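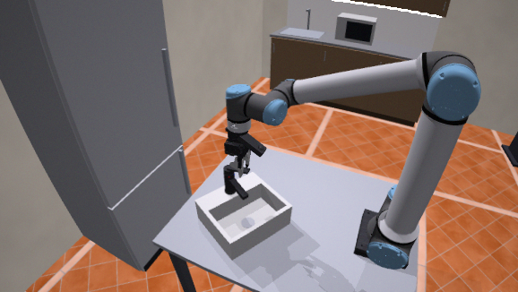
Konrad Olszewski wrote in after my last column to say that thermal cameras are a rich man's toy and that anyone who needs one to find a deer at dusk should take up bowling. Fair enough. I laughed. But he went on for six paragraphs and somewhere in the fourth he said the specs "speak for themselves," and that's where I have to stop him.

They don't. The specs on thermal gear are a mess and it's getting worse.

Take detection range. Every box has it, big number, usually the biggest on the box. The Hisden handheld I've been carrying since January says 1162 yards. Not 1100, not 1200. Very exact. Detection of what? You go digging in the manual and it's a man-sized target, standing, clear air, and "detection" means a couple of warm pixels that are different from the pixels next to them. Could be a man. Could be a rock that sat in the sun all day. I got a warm blob at 900 once and walked most of the way there before it turned into a water tank.

So what do you want to know? You want to know how far out you can tell what it is. Dog or coyote. Person or calf. That number is way smaller and half the makers won't print it. Parnen does, to their credit, and it's 251 yards on the model I borrowed. Looks terrible on the shelf next to 1162. It's the only honest number in the case and I bet it costs them sales.

Then sensitivity. Lower is better, fine, everybody has learned that. But measured how? What lens, what temperature in the room, sensor by itself or the whole unit put together? Drusent quotes the sensor alone. Put a cheap lens in front and that figure is gone, and the buyer never hears about it. I asked. Took three emails to get an answer and the answer was a link to the same page I'd started from.

Urszula Makowska, who disagrees with me on nearly everything, told me buyers don't read this stuff anyway, they look through the thing at the counter and pick the one with the prettiest picture. Probably true. But looking through it at the counter means looking at a warm store full of warm people twenty feet away. Anything looks good in there. Try it in fog. Try it after a day of rain when everything outdoors is the same temperture and the picture goes to oatmeal.

And the sharpening! New units all do it, the software draws crisp little edges around things and it's lovely, until you figure out some of those edges are guesses. The Yin has it on by default and the switch is three menus down. I turned it off and the picture got uglier and I trusted it more.

What I'd like is simple. One test, same for all. Same target, same distances, say so on the box. Print the recognition range as big as the detection range. Print the sensitivity of the finished unit with the lens it ships with. Photo labs and tire makers live with standard tests and they're still in business.

I know the reply - testing costs money, prices go up. Maybe a little. The Hisden was 700 dollars. I'd have paid more for one I didn't have to learn the hard way, and I'd have paid less for that one if I'd known.

Konrad, keep writing. You're wrong about the toy part, search teams use these and so do farmers and so does my neighbor who looses a goat every other week. But if you're going to trust the box, at least ask who was was holding the ruler. And read the small print on page 40, it's in there, in gray.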